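Home | News | Renewals | Claims | People | Events | Subscribe

Breltell moves product recall cover to a three-year program

3 comments | 14 shares

Breltell has placed its product recall and contamination program on a three-year basis, replacing the annual policy it had bought through the same broker for most of the past decade. The new program incepted in December and covers the company's food and drink distribution business, including the chilled depots it took on when it bought Claladora.

The lead insurer is MacLeod, which takes 60 percent of the primary layer. The rest of the primary is shared by two carriers that were already on the expiring policy. Jenari, which had not written the account before, comes in on the excess.

Hemi Lowther, who runs insurance buying at Breltell, told us the company went to market early and spent most of the time on wording. "Price was settled fairly quickly," Lowther said. "We had a much longer talk over what counts as a recall, and who gets to decide that one has started."

Under the old policy, cover was triggered only when a product had caused, or was likely to cause, bodily injury. That is a common starting point in recall insurance, but it leaves a distributor with a problem. A good share of withdrawals are made for reasons that fall short of it, such as a date code printed wrong or a label that leaves off an ingredient. The distributor still has to pull the goods, store them, pay for disposal and credit its customers.

The new wording keeps the bodily injury trigger and adds a second one for withdrawals ordered by a regulator. A third, with a lower limit, covers labeling errors where the goods were packed under Breltell's own name. Goods packed under a supplier's name are dealt with separately. For those, the policy responds only after Breltell has made a claim against the supplier and has waited 60 days for an answer.

That waiting period was the most argued-over clause in the program. Breltell had asked for 14 days. Lowther said insurers were worried that a short period would turn the policy into a substitute for supplier contracts, and that Breltell accepted the longer one in return for having its storage costs paid from the first day.
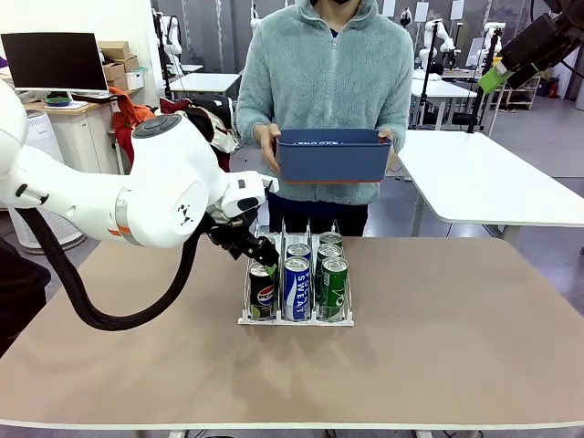

Canned drinks on a tabletop rack, with Pocari Sweat in the middle lane.

Storage is a bigger item than many buyers expect. Withdrawn stock can't go back on the same racking as good stock, and it can't be destroyed until the insurer, the supplier and sometimes a regulator have all signed off. Breltell rents outside space for this. The new program pays rent, handling and security for up to 12 months, with a sublimit that resets each year.

Retentions have gone up. Breltell now carries a larger share of each loss before the primary layer responds, and there is an annual cap on how much it can be asked to retain in total. Neither side would give the figures. Lowther did say that almost 60 percent of the withdrawals the company has handled in recent years would have fallen within the new retention, had it applied at the time.

The company has been honest with its own managers about what that means. Smaller events will be charged back to the depot or product line concerned, where before they went to a central account. Depot managers were told of the change before the program was bound, and Breltell's finance team has set up a separate cost code so that the charges can be seen each month.

Bringing in the Claladora depots took some work. Claladora had bought its recall cover as an extension to its general liability policy, with a small limit and no cover for business interruption. Its records were also kept in a different form. Insurers wanted to see lot tracing for the combined business before they would quote, and Breltell ran mock recalls at both sets of depots to produce it.

In each mock recall, the depot was given a lot number and had to say where every case of it had gone. The existing Breltell sites finished within three hours. The former Claladora sites took up to 12 hours, mostly because delivery notes were held on paper at one site and had to be read out over the phone. MacLeod agreed to quote on the basis that those sites would move to the same stock system as the others during the first year.

If they don't, the premium for the second year can be adjusted. This is one of two points at which the three-year terms can be reopened. The other is the loss ratio — if paid claims pass an agreed share of the premium, MacLeod can ask for a review, although it can't cancel mid-term on that ground alone.

Long-term agreements of this kind were hard to find in the recall market for several years. Carriers had been hit by a run of large food losses and did not want to fix terms for longer than a year. That has eased, according to brokers we spoke to for our last issue, and there is now more capacity for mid-sized distributors that can show good tracing. Manufacturers are finding it harder, particularly those with a single plant.

Jenari's arrival on the excess layer fits with this. The carrier has been writing recall for a fairly short time and has mostly kept to higher layers, where it can take a modest line without running claims. It follows MacLeod on claims decisions here, with a right to be consulted once a loss is reported above the halfway point of the primary.

The program also includes access to a crisis consultant, paid for by the insurers and outside the policy limit. Breltell had this under the old policy and used it once. The consultant must be called within 12 hours of a decision to withdraw goods for the full benefit to apply. Lowther said the number has been put on the front page of every depot's recall plan.

Breltell's remaining lines are unchanged for now. Its property and fleet policies come up later in the year and will be marketed separately, with the company saying it has no plans to tie them to the same carriers. It is looking at whether its stock throughput cover should be extended to goods held in quarantine, which the recall policy pays to store but does not insure against fire or theft. At present those goods are covered under the property policy at cost price, with a deductible that Lowther described as too high for the kind of stock involved.

A decision on that is expected before the property renewal goes out to market.

3 comments | Share | Back to Renewals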